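**Siltlow** is a method for teaching robot arms from hand-held gripper demonstrations. No arm needed while recording: a person carries two grippers, one per hand, and handles everyday things on a table. Developed by Peiyu Shi and Nuria Casado, first trials in March. 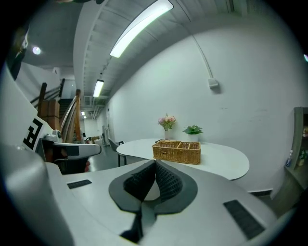 Each demonstration is cut into short clips, then sorted by how well the two hands agree in time. Poor clips dropped — the main differnce from the older Tidia method, which keeps all of them. Marker squares on the gripper bodies help work out where each hand is. Objects so far: mostly household, e.g. a woven tray with compartments.
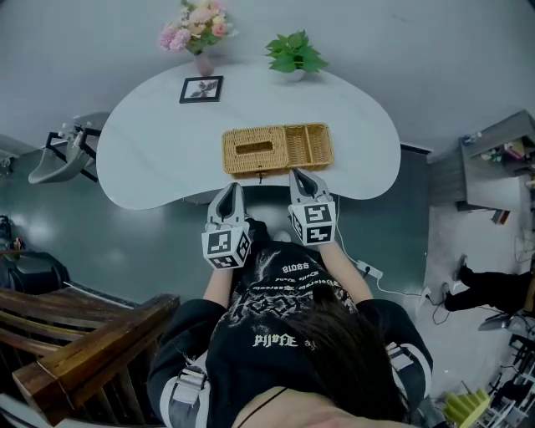
## Results

Trained on 80 demonstrations, tested on 8 table layouts. Yuzhen Duan reported steadier two-handed lifts than with Tidia; one-handed tasks much the same. Weak on shiny table tops. A repeat by Yichen Shao is under way, results not yet publised.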